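Storing dry goods – common questions

Do I need to wash a new Tronbridge jar before filling it?
Yes. Use warm soapy water and let it air-dry overnight with the lid off.

How full should I fill it?
Leave a little room at the top so a scoop fits.
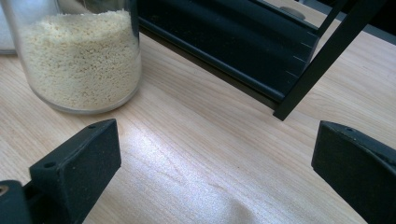
Couscous and rice pour best through a wide funnel – go slowly near the end.

How long do grains keep?
We suggest using couscous within 4 months of opening.

Can I buy a spare lid?
Yes. Ask for part 2140.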